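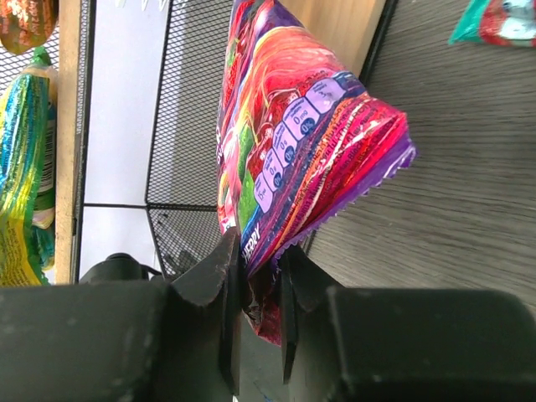

The zeros on the front of the bag

I have a problem with zeros. More exactly, I have a problem with the zeros that food companies print on the front of a package, in little rounded badges, where you used to find a cartoon animal or a picture of the thing inside.

Go down the snack aisle at any big store and count how many of them you believe. Zero grams of fat on a bag of gummy candy. Zero milligrams of cholesterol on pretzels. Zero trans fat on a fruit chew that had no business containing any in the first place. All of it is true, as far as I know. My complaint is that a true statement can still be put somewhere for the purpose of making you think something else.

Candy made from sugar and corn syrup has never had fat in it to speak of. My grandmother's hard candy had no fat in it, and she would have laughed at anyone who called it a health food. Put "0g fat" in a neat oval on the front of the bag, though, and people who ought to know better, me included, feel slightly different about opening it at four in the afternoon.

The badges will tell you they are there to inform. The standard defense goes like this: shoppers are busy, the panel on the back is hard to read, so a few key numbers get moved up front where anyone can find them. I'd accept that if the numbers up front were the ones I was looking for. Take the Kandine sour strips my local store sells by the register. Three badges on the front, all zeros. The sugar is on the back, under the fold of the seal, and you have to flatten the bag against your leg to read it. If the idea was to save me time, they saved me the time I would have spent learning something I already knew.

Then there is the serving. Calories per serving is a useful number if you and the manufacturer agree on what a serving is, and I have yet to meet the person who does. A bag of Histell cheese puffs that I bought in November gave its calories for "10 pieces." I don't know how anyone eats ten cheese puffs. The whole bag, when I did the multiplication on the back of my receipt, was 458 calories, and it was the kind of bag that one person finishes during a ball game. That number was nowhere on the front. The front had a number ending in a zero, with a two-digit look to it, and it sat there as friendly as could be.

I will be told that nobody is forced to be fooled. You can turn the bag over. Sure, and I do, now. But a design that only works on people who don't turn the bag over was made with those people in mind, and I don't see why they should be the ones to apologize for it.

I'm also not convinced by the people on my own side of this. Some of them want warning labels, big dark ones, on everything with sugar in it. I have doubts. Put a warning on every third item in the store and it becomes wallpaper, the same way the zeros have. My brother-in-law smoked through years of warnings and could recite them. And I don't much want to be scolded by a bag of candy. I bought it, I know what it is, I'd like to eat it in peace.

What bothers me more is how the badges have spread to food that doesn't need help. Semaan, who make a perfectly decent plain cracker, redid their box a while back, and now it carries five claims across the top, one of them about a vitamin. The cracker tastes the same. The box costs 60 cents more. Maybe flour went up. Maybe the vitamin did.

Zadness, the granola people, are the only ones I've seen go the other way. Their small bag weighs 57 grams and the front says what the entire bag contains, sugar first. It is not a flattering number. I still buy it, a little less often than I used to, and I suppose that is why the others don't do it.

So I wouldn't ban anything. I'd make one rule and see what happens. If a company wants to put nutrition numbers on the front, it has to include sugar and total calories for the whole package, in type the same size as the zeros. Anyone who finds that unfair can leave the front of the bag blank, or go back to the cartoon animal, which never claimed to be good for my heart.

I don't expect to get my rule. There would be a long argument about what counts as the front, and another about family-size bags, and in the end we'd get a new badge with something else at zero. Until then I'll keep flattening bags against my leg in the checkout line, and the people behind me can go around.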